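The White Table Problem

By Kedir Abera

Every few years somebody decides that a shared workroom would be a better place if the tables were white. I have now sat through this twice, once at Belay and once at Jasotdale, and both times the argument was made with a slideshow. White is clean. White is bright. White makes people want to work. I never heard where any of this came from, and when I asked at Jasotdale I was told it was "pretty well understood."

I don't think it is. I think white tables look good in a catalog and for the first couple of weeks, and after that somebody has to live with them.

Take the brightness claim. A room gets its light from its windows and its lamps. If those are bad, a pale tabletop helps a little, sure. But the February I spent working at Belay, the winter sun came in low across the tables every morning and we ended up pulling the blinds and turning on the overheads. So much for the bright room. The old brown tables had never made us do that. Nobody put that in the slideshow for the next place.

Then there is cleanliness, the part I really don't buy. What people mean when they say a white surface is clean is that you can see when it's dirty. Fine. In a kitchen I'd agree, you want to know. On a worktable, where people cut and glue and drag things across the top all day, a mark usually has nothing to do with dirt. It's wear, and you can scrub at wear until your arm falls off.
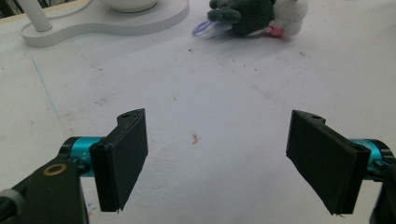 My own rule for judging furniture is to ignore how it looks new and ask how it looks in the middle of its life. A used white top answers that question pretty fast. The surface goes a bit gray, the scuffs pile up, and you get dark specks and faint smudges and the odd colored mark, all of it on display in plain, even light. I don't find that ugly. I'd call it a worktable that looks like a worktable. But it is a long way from what was promised, and the people who sold the idea are usually the first to complain about the result.

And they do complain. At Jasotdale the tables hadn't been in long before there was a sign asking us to use mats. Then a second sign asking us to wipe down after each use. Then an email with a list of approved pens. I had gone there to build a bookshelf and I was reading an email about pens. The brown tables at the old place had burns, drips, a whole map of somebody's varnish, and they never generated one memo.

The usual comeback is that you can buy a tougher surface. Ellari, where a friend of mine rents bench space, went that way and paid extra for a finish called Grultix. The leaflet said it would resist "everyday marks." I read the whole leaflet, which ran to 4 pages, and couldn't find out what an everyday mark was supposed to be. My guess is a coffee cup. The invoice was pinned up next to the door for a while, $2,481 with delivery, and I stood there wondering what else that would buy. A decent dust extractor, maybe. Clamps that hold.

I'll give the other side something. If you sort small parts, dark screws or black beads or bits of wire, a pale background is a real help. You can find what you dropped. Photographers like it too, for their own reasons, and I've laid out a sewing pattern on white and been glad of it. But a sheet of white card does the same job. When it gets filthy you throw it out and get another. You don't need to refit a whole room for it.

What bothers me most is who gets asked. The choice tends to be made by people who walk through a room, for people who stay in it. Someone passing by at lunchtime sees a table as part of the decor. Someone with thirty pieces of trim to sand before dinner sees it as a place to lean.

So if the slideshow comes around again, I have a couple of requests. Show me the table after it has been used, under the room's own lights, with nobody having wiped it for the occasion. And tell me, before the order goes in, whether we'll be allowed to leave marks on it.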